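Trukwood Community Repair Program
Progress report to the Drarkance Fund, second reporting period
Submitted 04/06/2018 by Leonor Cardoso, Program Manager
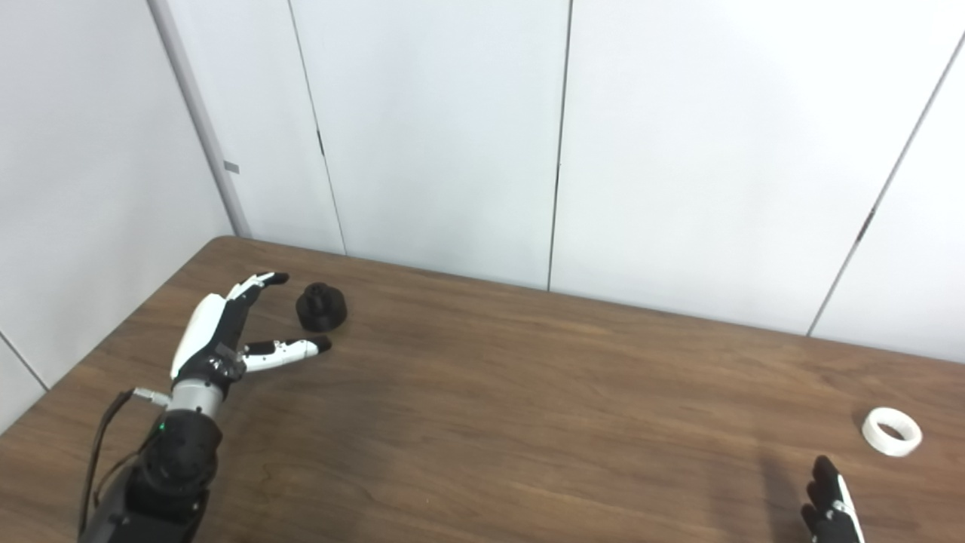 The Trukwood program continued to offer repair sessions and basic repair training to residents of Irkcombe during the period under review. Demand was strongest for small kitchen appliances, lamps and sewing machines, and the workshop has adjusted its opening hours to allow longer appointments for these items. Intake now takes place at the bench itself, on a table with a brown wood-grain surface, and any part no larger than the small black stepped cylinder shown on it is to be bagged and labeled before work begins. This rule was adopted after two items were returned to their owners late for want of a missing knob.

Training

The grant agreement calls for 12 trainees in the first year. All places have been filled. Trainees attend an introductory course in electrical safety, followed by supervised bench work under Arnaldo Baptista, Workshop Lead. Two trainees have asked to move to the evening group on account of changes in their employment, and this has been arranged at no added cost to the grant. The course handbook has been revised and now includes a section on deciding when an item should not be repaired.

Repairs

The target of 100 completed repairs was met before the close of the period. Sewing machines took more bench time than was allowed for in the original plan, mainly in cleaning and adjustment. We propose to book them separately from other items in the coming period. Owners are told at intake if a part must be ordered, and no order is placed without their written consent.

Premises and supplies

The lease on the Louro Street unit has been renewed on the same terms. Rewiring of the rear wall is complete and the inspection certificate is held on file. Supply of replacement cords and fuses has been steady. Supply of drive belts has not, and we are seeking a second source.

Spending

Spending is within budget under all headings except tools, where a small overspend reflects the early purchase of test equipment planned for next year. We request the Fund's approval to carry this amount forward against the second-year tools budget.

Next period

The next trainee group will begin in September. Recruitment notices are in draft and will be sent to the Fund for comment before they are posted. The revised handbook will be supplied with the next report.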